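Horkance
April 2025

Rewrote our working rules for the robot arms this month. The old document was 14 pages and had a section on lanyards. The new one fits on one side of paper, and I've already had complaints about the font size.

Thread, for anyone who has to write one of these.

1/ First, the kind of work the rules are supposed to cover. Arms, hands, baskets, produce, carpet. 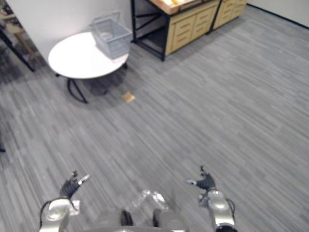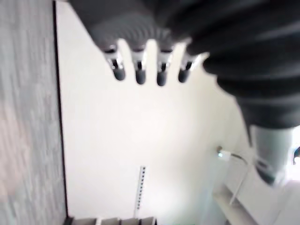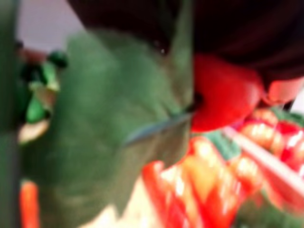
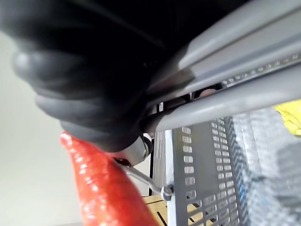 2/ Rule one is the floor rule, and it's the one people roll their eyes at. Before any run, everything on the floor gets picked up or gets written down. I don't care which. A small tan square on the carpet in front of the round table might be cardboard, might be a cracker, might be a sticky note with somebody's lunch order on it. The log should say it was there. What the log may not do is say "floor clear" because floor clear is the default in the dropdown. (We have deleted the default in the dropdown.)

3/ I went back through the old logs to see how the dropdown was doing. 856 entries. 645 of them said "floor clear" and nothing else. Congratulations to us on the cleanest floor in the industry.

4/ Rule two: cables. Every cable on an arm gets followed by hand, end to end, before power goes on. A thin black cable that loops out from the side of an arm is fine right up to the day it meets a drawer handle. You check the slack with the arm at full reach, because at rest everything has plenty of slack. So do I.

5/ The old wording here was "ensure cables are appropriately managed." I have asked several people what that means and got a different answer from each, including from the person who wrote it, who was me.

6/ Rule three: write what you saw, then what you think it was, in that order, in two separate boxes. "Round, red, glossy" goes in the first box. "Tomato" goes in the second. When a wrist camera is that close to the vegetables and moving, "tomato or apple" is a perfectly respectable second-box answer and you will not be marked down for it.

7/ This one came from Darkolholm, where they do much stricter work than ours and have the binders to prove it. I borrowed the two boxes and left the binders.

8/ Pushback on rule three, received within the hour: "So I have to fill in two boxes now?" Yes. There used to be one box and you left it blank, so I can see how this feels like a big step up.

9/ Rule four: soft and see-through packaging gets its own line on the setup sheet. Clear wrinkled plastic looks like whatever is behind it plus glare. If it's in reach of a hand, say so. If it isn't part of the task, move it. If it's sitting on the body of the robot, please also move it – the robot is not a side table. We have a side table.

10/ Rule five: one person has the stop button, and that person has no other job while the arms are live. They aren't "also watching" the basket. They aren't answering a message. Before this we had what I'd call a shared stop button, meaning it was shared between a chair and a coat.

11/ You say out loud that you have it, and the other person says it back. It feels silly for the first few runs. Then it feels like ordering at a drive-through, and you get used to that too.

12/ Rule six: fingertips get looked at before each session and wiped if they need it. Ribbed rubber is very good at holding on to things, and it makes no distinction between the things you wanted held and a bit of last week. Look between the ridges. Bring a light. A dry cloth first, and check the maker's sheet before you reach for anything that comes in a spray bottle.

13/ Rule seven: if you changed the setup, you changed the setup. Table moved a hand's width? New line in the log. Basket turned around so the handle points the other way? New line. The team at Valtden lost a good while to a basket that had been "basically the same place" all along. I've been asked to say that they've fixed this. They've fixed this.

14/ Things I took out of the old document: the lanyards, a flowchart with an arrow leading back to its own box, and 145 uses of the word "appropriate." I searched for it. I was hoping for a lower figure.

15/ Things people wanted in that I left out: a rule about music, a second rule about music, and a scoring system for tidiness. Navaratnam has a scoring system for tidiness. I've seen the spreadsheet and it's the untidiest thing in the building.

16/ One fair criticism, which I'm still chewing on. The sheet says nothing about how long a session should run. Stop-button people get tired, and a tired person holding a button is closer to the coat arrangement than I'd like. For now the rule is that you hand over when you want to, with no explanation required. Next version will probably have a number in it.

17/ If your shop does this with a fixed limit, tell me what it is and whether anybody sticks to it. Replies are open. The sheet is taped up by the door, in the larger font, which means it now runs onto the back.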